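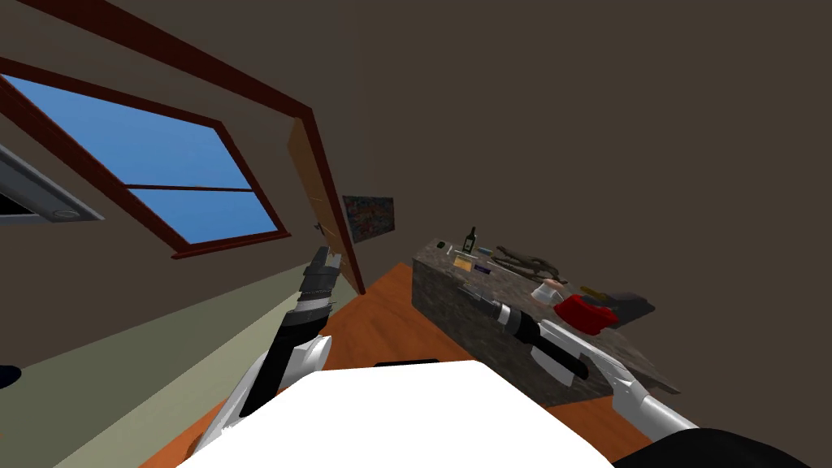 Print | E-mail this post

I sold a board game idea once. Well, licensed it, for 400 dollars and a box of the finished product, which arrived with my surname spelled wrong on the bottom of every lid.

The game was called Pukano. You ran a ferry company and tried to ruin everyone else's ferry company. I'd made the first copy out of cereal boxes and my sister-in-law's spare buttons, and for a couple of winters we played it every Friday until Aileen Sarmiento, who always won, told me to send it somewhere.

So I sent it to Trorkiven, who had a form on their website asking for ideas from ordinary people. I am extremely ordinary. The form had a box for "target demographic" and I wrote "my family."

Five months later a man named Belmiro Henriques rang me at dinnertime and said they loved it. They loved everything except the ferries. Could it be cupcakes?
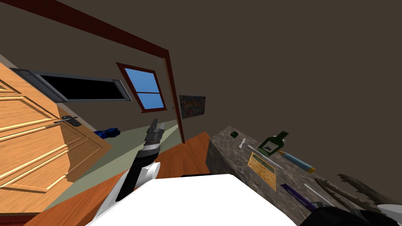 I said I'd think about it, and thought about it for the length of one potato. Then I said yes. Their first run was 2000 copies, and I had visions of a second run, a travel edition, possibly a new roof. Belmiro was careful to use the word "possibly" a lot himself.

It came out in June in colours I can only call dental. The rules had grown to eleven pages. Button number four, my favourite, was now a sprinkle.

They sold 300. The rest went to a discount chain, where I bought six at a price I'd rather not print, and the girl at the till asked if it was any good. I told her it was better with ferries.

Aileen has one on her shelf, still in the plastic. We play with the cereal box one. She's winning.

Print | E-mail this post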